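October, gripper swap, second afternoon

OK, so the Nilico fingers are off and the Plonness set is on, and I already like these better for chassis work. The old ones were fine on boxes and trays, but inside a server they felt like wearing oven mitts. Same arm, same wrist camera, same Camacho controller as before, so whatever changes should come down to the fingers (and the way I drive them, let's be fair).

Started around the blue plastic, coming in over the power supply side. I have to keep reminding myself how much of the camera view the plates eat up! 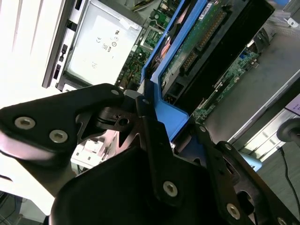 I dropped the approach speed setting from 100 to something a lot gentler before doing anything near the card. The linkage is stiff and I don't trust my force limit yet - it's still the value I carried over from the Nilico profile, which is number 4 in the list. Somebody please don't overwrite that one, I want to go back to it for the comparison.

Getting both tips in close to the blue piece is mostly about wrist angle. If I come in square, the side plates want to be where the card is. If I roll the wrist first and then come down along the diagonal, there's more room to play with.

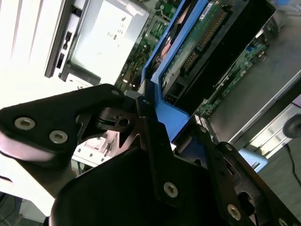
Things I want to fix: the jog steps are too coarse for the last little bit, and I keep overshooting on the roll. Arkeck's controller has a finer step and I'm tempted to borrow it for a day, but then I'd be changing two things at once and the notes would be useless. So the Camacho stays for now.

Cables are a whole different story from rigid plastic. They move when you so much as look at them, and a wide finger next to a thin SATA cable is asking for trouble, so I want slow closes and a decent look from the camera before each one. 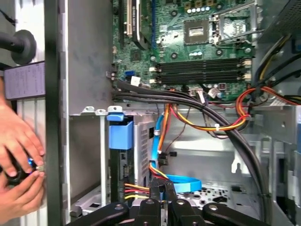

Settings are saved as run 2055, with the old finger baseline still under 1902. Next up is the same set of approaches with softer pads on the tips, if I can find the bag of them. Also need to check the finger screws for torque before the next run - I did them by feel.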